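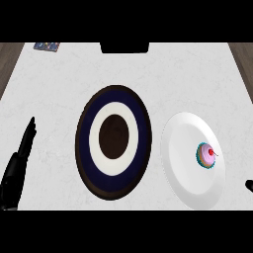
Attachment 1. Head camera view, cupcake transfer task, as saved to disk.

Ticket: Saved episodes letterboxed, near plate clipped
Project: Skalport
Component: recorder / image export
Reported by: Ashley Bainbridge
Status: Resolved, one follow-up open

Summary
Episodes exported from the Prukamby simulator have a black band across the top and bottom of every head camera image. In the cupcake task the white plate runs into the lower band, so the near edge of the plate is missing. The live operator window looks fine. Only the saved files are affected.

Steps to reproduce
Start the two-arm tabletop scene with the cupcake task loaded.
Record any episode, even a short one with no grasp.
Export with the default profile.
Open the head camera stream from the exported file.

Expected
The table fills the image and both plates are complete.

Actual
Bands top and bottom. The plate with the cupcake on it is cut at the bottom. The round dish with the navy band is complete. Wrist camera streams have no bands.

Log

Checked the render settings first. The simulator is rendering the head camera at the wide aspect ratio. The training config expects a square-ish input, so the exporter pads to fit. That accounts for the bands. It does not account for the clipped plate.

Turned padding off and exported again. Bands gone, plate still clipped. So the crop happens at render time and the padding is added later. Two separate problems.
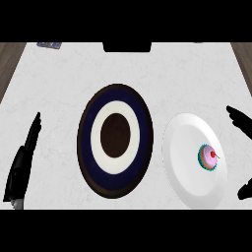 Attachment 2. Same task, head camera. Right gripper at the edge of the view, cupcake plate clipped at the bottom.

Compared the camera pose with the one in the Yang scene file, which was the base for this task. The pitch value differs. Someone raised the camera to get the far edge of the table in, and the near edge was lost. Put the old pitch back and the whole white plate is in view.

Asked whether the episodes already recorded can be kept. Pistora (training side) say the bands are harmless as long as every episode has them. They do not want padded and unpadded files mixed in one set. The clipped plate matters more to them, as the policy has to see the cupcake and the right gripper together when it closes.

Fix
Camera pitch restored in the task file. Padding left on so that new files match the older ones. Exported 5 test episodes and stepped through them. Plate complete in all of them.

Still open
In 2 of the test episodes the right gripper leaves the head camera view before the grasp. The wrist camera covers that part, but the start pose should be moved inward. Will open a separate ticket for it. Old episodes stay in the January folder, tagged "old pitch", and are left out of the next training run.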